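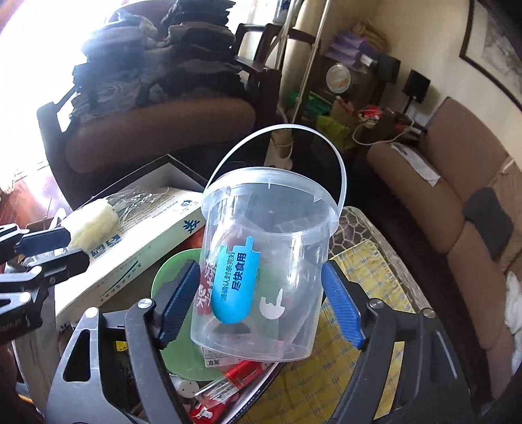

One of you wrote on last week's feedback slip that a takeout tub with a handle is the best thing in the whole kitchen and that it would be a crime to throw one away, and I have been smiling about it ever since. I agree with about nine tenths of that. The other tenth is what we will be going over tonight, so please get comfortable and pass the spare handouts along to the back row.

Home Organization for Small Kitchens
Handout 4: Food containers, and what to do with them after the food is gone
Tuesday, November 12, 2019

Before we start

You should have brought your list from the Hopkin worksheet, the one where you wrote down every container in a single cabinet. If you didn't get to it, don't worry, you can do it from memory and fix it when you get home. Most people in the April group came in somewhere under 20 and went home and found 32.

1. Reading the package before you empty it

Go slowly the first time you handle a new container, even if you are hungry. Printing on food packaging is there to be used, and a lot of it gets peeled or rinsed away before anybody has looked at it. The clear bucket on the first page has a bright blue label telling you, in Chinese, to eat the food as soon as possible, with a smaller line over it about confirming the seal. Those two go together very nicely and I would like you to remember them as a pair: check the seal when the food arrives, then eat it soon.

If you shop at stores where the labels are in a language you don't read, ask at the counter, or ask the person next to you in this class. We have done very well that way so far. Write the answer on a bit of masking tape and stick it on the lid. Tape comes off easily enough and you will be glad of it on a busy evening.

2. Keep, use up, or let go

This is the sorting we practiced with the dry goods, so it should feel familiar by now. Lay everything out on the table at once. Yes, the table will look dreadful for a while – boxes, crumpled bags, plates, little packages of this and that all on top of each other – and that is fine. You can't sort what is still in the cabinet.

Keep: containers that stand up straight, have a lid that you can find right now, and are clear enough to see into. A handle is a real plus, because you can pull the thing down from a high shelf with one hand.

Use up: small packages of snacks and sauces that came along with something else. Put them all in one shallow tray at eye level, and agree at home that the tray gets emptied before anything new is bought.

Let go: lids without bottoms, bottoms without lids, anything cracked, anything that still smells after a good wash, and crumpled bags you were saving in case.

3. Second lives for a bucket

A word of caution first. A tub that was made to carry one meal was not necessarily made to be heated, or to hold food month after month. Look for a mark on the bottom, and if you can't find one, use the tub for things you don't eat. There are plenty of those!

Some that have worked in my own kitchen:
Clothespins, hung by the handle on the back of the door.
Sponges and brushes under the sink (poke a few holes in the bottom so they can drain).
Seed packets and plant labels over the winter.
Birthday candles, string, rubber bands, and all the other little things that live in the drawer with the batteries.
Crayons, for when there are children at the table and you would like them to stay there.

I used to own a set of Pruvwood canisters, very handsome, and I gave them to my sister in the end since I could never see what was in them. The Julley shelf risers we looked at in week 2 are a different matter, and I still think they earn their space if your cabinets are tall.

4. How many is enough

My own rule is two empty tubs in reserve for each person in the home. You may settle on another number, and that is perfectly all right, but do settle on one and write it inside the cabinet door. When a new tub comes in, an old one goes out.

For next week

Sort one cabinet, only one, following section 2.
Bring a container you can't decide about. We will pass them around and vote.
Read the Emideck sheet on drawer dividers, front side only. The back is for the week after.

Coffee is in the hall at the break, and please bring your own cup if you remember.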